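Birkley Works

Birkley Works is a work integration social enterprise that provides paid jobs and on-the-job training to people who have been out of the labor market for a long time. It operates in the town of Birkley and the rural district around it, and earns most of its income from furniture repair, apartment clearing, packing work and light assembly. It is owned by a nonprofit parent body, the Birkley Employment Association, which appoints its board.

Background

The enterprise grew out of a winter work program run from a church basement. The program was started by Hannelore Fröhlich, a former vocational teacher, after the closing of the Mühlbauer furniture plant left many local households without steady income. Participants repaired chairs and small tables, which were sold at a Saturday-style open market to pay for tools and heating.

Demand for repairs grew faster than the program could handle. Fröhlich and Helmut Meinecke, who had been a foreman at Mühlbauer, proposed turning it into a business with regular wages. The association approved the plan in March and signed a lease on part of the old plant the same spring. The first payroll covered seven people, all of whom had taken part in the winter program.

Name and legal form

The enterprise was first registered as Birkley Repair and Labor. The shorter name was adopted when it stopped offering day labor, a service that had brought in money but gave workers few hours and little training. Under its bylaws, any surplus must be put back into wages, equipment or training. The association may not draw a dividend.

Operations

Work is divided among four departments: repair, clearing, packing and assembly. Each has a lead who is responsible both for customer orders and for the progress of trainees. Most new hires begin in packing or assembly, where tasks can be learned in a short time, and may ask to move after their first review.

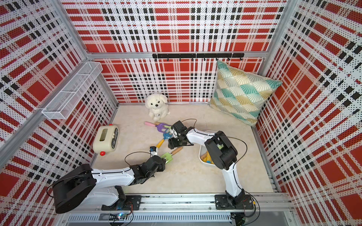 Plaid-patterned wall panels with a rail of small black hooks and a wire mesh basket.

The repair department handles wooden furniture, bicycles and small household goods. It accepts items from the public and buys some pieces from the clearing department at a fixed internal price. Finished goods are sold in a shop on the ground floor. Furniture that cannot be repaired is taken apart, and usable boards, hinges and screws are sorted for later jobs.

The clearing department empties apartments, offices and storage rooms. It holds a standing agreement with the regional housing company Pivden, which accounts for a large part of its orders. Clearing jobs are quoted after a visit, and customers may ask for certain items to be set aside for relatives.

Packing and assembly work is done under contract for outside firms. The longest-running customer is Jimau, a maker of shelf fittings, which supplies parts in bulk and collects them in retail packs. These contracts have low margins but provide regular hours through the winter, when clearing slows down.

Employment model

Trainees are hired on fixed-term contracts and paid from the first day. The standard week during the first months is shorter than full time and can be extended by agreement. Every trainee is assigned a job coach, who helps with matters such as transportation, child care, debt and dealings with public offices. Coaches do not supervise work on the floor.

A training plan is written after the first month and reviewed at set points. Plans usually include one recognized certificate, most often in forklift operation, workplace safety or basic woodworking. Trainees may also be placed with an outside employer for a trial period, during which Birkley Works continues to pay their wages. Those who leave for another job can return within 50 days if the position does not work out.

The enterprise has employed 1,473 people since it opened. It has 60 positions at present, including leads, coaches and office staff. Several of the leads are former trainees.

Funding

Sales and contracts cover the larger share of operating costs. The remainder comes from wage subsidies, which are paid for a limited period per trainee, and from grants tied to particular projects. The lease on the plant building was later replaced by a purchase, financed with a loan from a cooperative bank and a guarantee from the district.

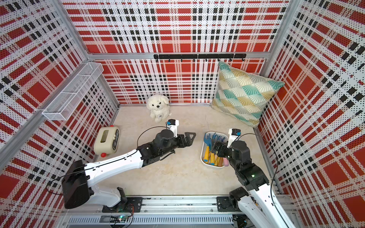 Reliance on wage subsidies has been a recurring subject at board meetings. When the subsidy period was shortened under a change in district rules, the enterprise froze hiring in two departments and raised its clearing rates. Hiring resumed after the Pivden agreement was renewed on better terms.

Management

Fröhlich served as the first director and was followed by Meinecke. Lindsay Goodwin, who had managed the clearing department, became director on his retirement. Under Goodwin the shop was enlarged and the job coaches were placed under a separate manager, Lilibeth Manalo, so that coaching would be independent of production targets. Weidong Xie heads contract work and handles relations with Jimau.

Two seats on the board are reserved for employees. One is elected by permanent staff and the other by trainees. The trainee seat has a one-year term and has at times been vacant.

Reception

The enterprise has generally been well regarded by local employers, some of whom recruit directly from it. Independent furniture restorers objected in the early years that its subsidized wages allowed it to undercut them. Birkley Works responded by publishing its repair rates and agreeing to refer antique pieces to private workshops. The referral arrangement is still in place.

A review ordered by the district found that trainees who completed a certificate were more likely to be in work a year after leaving than those who did not. It also noted that people living in outlying villages were underrepresented, mainly for lack of early bus service. A shared van now runs from two of the villages before the morning shift.

See also

Work integration social enterprise
Sheltered workshop
Supported employment
Reuse center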